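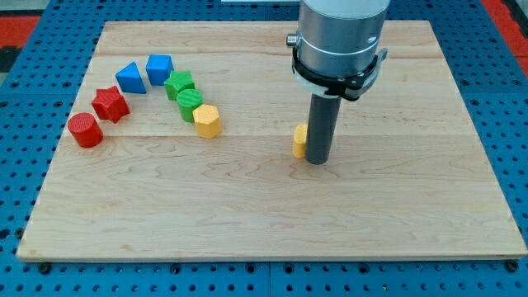
The pale wooden board on the perforated bench top, with some of the shape blocks set out on it.

Keeping a Wooden Work Board Nice (and the Little Blocks That Live on It)

I have been meaning to write this page since April, when my neighbor Oana Sima asked me how I keep my boards from turning gray and sticky, and I gave her such a rambling answer over the fence that I'm sure she went home with half of it. So I'm going to try to put it all down in one place, and you'll forgive me if I wander a bit, because one thing in a workshop always leads to another.

First, the board itself. I like a light wood for anything small and colorful. You can find what you've dropped, for one thing, and a pale board shows a dirty spot early enough that you can do something about it. Mine is a maple one, made of planks joined edge to edge, and I use it for sorting, gluing, sanding little parts, and for letting the grandchildren play at the bench while I work at the other end.

Cleaning it day to day

Brush first, always. A soft hand brush or an old shaving brush will get the dust out of the seams, and if you go in with a damp cloth before you've brushed, you just make a paste and push it down where the planks meet. After brushing, wipe with a cloth wrung out so hard that it hardly feels damp at all. Go with the grain, turn the board over, and do the back too, even if the back is perfectly clean! A board that gets wiped on one face only will drink on one side and start to cup, and then it rocks, and a rocking board will drive you out of your mind by suppertime.

Stand it on edge to dry. I lean mine against the shelf with a clothespin under each bottom corner so air can get underneath. Please don't put it by the radiator. I did that once with a lovely board my cousin brought me from Woketstead and it split along a seam overnight with a crack I heard from bed.

Pencil marks come off with a plain white eraser. Crayon wants a warm (not hot) iron over a paper towel, moving all the time. Dried white glue will usually lift if you lay a damp rag on it for a few minutes and then use the edge of an old plastic card. If it's wood glue you'll have to scrape, and after that a light pass with fine sandpaper, feathering out a good way past the spot so you don't leave a dip.

Oil or no oil

People have strong feelings about this. Liviu Vasiliu, who taught me most of what I know about planes and chisels, oils everything he owns down to the broom handle. I leave a play and sorting board bare, or give it one thin coat of mineral oil a year and buff it until my arm gives out. Too much oil and dust sticks to it, and painted things will pick up a dull film from it. If you do oil, put on less than you think you need, let it sit until the next morning, and rub off everything that will come off. Lay the oily rags out flat outdoors until they're dry and stiff, and don't ball them up in the trash. That goes for any finishing oil, and with linseed especially it's a real fire worry.

Edges and corners

Run your palm along all four edges every so often. If anything catches, knock the corner down with a sanding block, two or three light strokes held at a slant. A small bevel is kinder to sleeves and fingers and it doesn't chip the way a sharp corner does. Do both faces while you're at it.

The bench underneath

My bench top is blue and full of holes in neat rows, and I love it dearly, but oh, the things that go down those holes! Screws, beads, once a whole afternoon's worth of tiny springs. Laying a board over the top gives you a solid surface for fiddly work, and you can still reach the holes around the sides for pegs and clamps.

If the board skates around, cut a few squares of rubbery shelf liner and tuck them under the corners. Lift the board at the end of the day, though. Grit collects underneath and will scratch both surfaces if you slide one over the other. For the holes themselves, the narrow nozzle on the vacuum does most of it, and a cotton swab does the rest. A bottle brush is good too if your holes are wide enough. Keep a shallow tray below if the space is open, and empty it before you vacuum so you get your screws back.

Shape blocks, and how to keep them bright

Now for the blocks, which is what Oana was really asking about. Ours are plastic, in plain cheerful colors – a red cylinder, a red star, a blue triangle, a blue cube and their friends. They look as if they came off a 3D printer, with those fine ridges all over, and ridges hold grime like you wouldn't believe, particularly after somebody small has been eating toast.

Lukewarm water, a drop of dish soap, and an old toothbrush. Brush along the ridges first and across them after. Don't use hot water and don't put printed blocks in the dishwasher, as some of these plastics go soft at a temperature you'd never expect, and a star that has slumped is a sad thing to see. Rinse them well and shake them. Printed pieces are often partly hollow, and if there's a pinhole anywhere they'll take in water and dribble it out for a day, so I set them on a folded towel and turn them over at bedtime.

Check the points on the stars and triangles. If one feels sharp or has a whisker of plastic on it, a nail file will take care of it in a minute. A very fine emery board leaves the least mark, but you'll see a paler patch on the dark colors whatever you use. A block that's small enough to fit through a toilet paper tube should stay out of reach of babies, whatever shape it is.

Sorting them without tears

I used to keep everything in one big tub, and all it did was teach the children to tip out tubs. Nhàn Lò, who minds the little ones next door, showed me a nicer way. Put out just a handful at a time, set them in a curve on the board with the same colors next to each other, and let the child carry on from there. An arc is easier for small arms to reach than a straight row, and you'd be surprised how long they'll stay at it. Next time do it by shape instead, and leave the rest in the cupboard until they ask.

For storage I use cloth bags, one for each color, with a scrap of matching yarn tied to the drawstring. Clear jars are pretty but heavy, and I don't care for glass over a hard floor. Reijo Saarela tells me he keeps his in a cutlery tray with a lid made from an offcut, and that sounds very sensible if you have a deep drawer to spare.

A word about sandpaper, since I get asked

For the board I start at 120 only if there's a real gouge. Otherwise 180, then 220, and I stop there. Wipe with a barely damp cloth between the last two, let it dry, and the little fibers that stand up will come off in the final pass. It will feel like a new board, and you'll want to go and stroke it every time you walk by (I do).

Delia Neagu wrote to ask whether lemon and salt works on wood stains. It does help with berry juice and tea, on bare wood. Rub, wait five minutes, wipe off, and wipe again with plain water so no salt stays in the grain. Ink I haven't had any luck with, so if one of you has, please write and tell me what you used.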